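Hetell is looking for a commissions and distributor support person (part-time to start)

Hi! I'm Fernanda Marinho and I run the back office at Hetell. We sell home fragrance and laundry care through independent distributors, and I need a second pair of hands on the pay plan side before our spring intake in May.

A bit about how we work, so you can decide whether to keep reading. We pay on a unilevel plan, five levels deep, with a small fast-start bonus for anyone who brings in a new distributor and helps them place their first order. We used to run a matrix and moved off it two years ago, mostly so that people would quit asking me who they were "placed under" and why. There are 83 active distributors on the books right now, 31 of them in the Cadden area and the rest scattered. Small enough that I know most of their voices on the phone, big enough that I can't do the monthly run by myself anymore and still eat lunch.

What you'd be doing: closing the month with me, checking that personal volume and group volume add up before commissions go out, fixing orders that got credited to the wrong sponsor (this happens a lot more than it should!), and answering the distributor inbox. The inbox is the big one. People write in when their check looks short, and nine times out of ten it's a return that came off the following month or an autoship that bounced. You need to be able to explain that kindly, in writing, to somebody who is upset about 87 dollars and has every right to ask.

We use a back-office program called Prata for the genealogy and the payouts, and plain old spreadsheets for everything Prata won't do. I don't expect you to know Prata. I do expect you to be comfortable in a spreadsheet, to the point where a lookup formula doesn't make you want to leave the room.
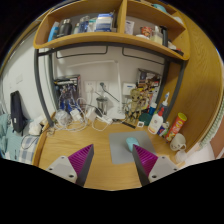
Do I have to become a distributor to get this job?

Office staff can't hold a distributorship at all, and neither can anyone living in your household. You'd be a regular hourly employee with no sales target, no starter kit and no downline.

I'd love to hear from you if you've done payroll, bookkeeping, claims or any kind of customer accounts work. Network marketing experience is nice but please don't be put off if you have none – one of the best people I ever worked with came from a dental billing office and had the whole plan figured out in a week or so. If you have been a distributor somewhere and got burned, tell me that too. I'd take a skeptic who reads the policy manual over a cheerleader who doesn't. Spanish or Portuguese would be a real plus.

Hours are 20 a week, mornings, starting at 8. The first few days of each month run longer while we close, and I'll pay you for every minute of it. The office is in the Plolach building, second floor, free parking out back. After the first three closes you can work from home two days a week if you like.

To apply, send me your resume and a short note (half a page is plenty) telling me about a time you had to explain a number to someone who didn't like it. Skip the formal cover letter. I read everything myself and I'll write back either way, though give me a little patience if you catch me at month end – I may be buried in returns.

Fernanda
Distributor Services, Hetell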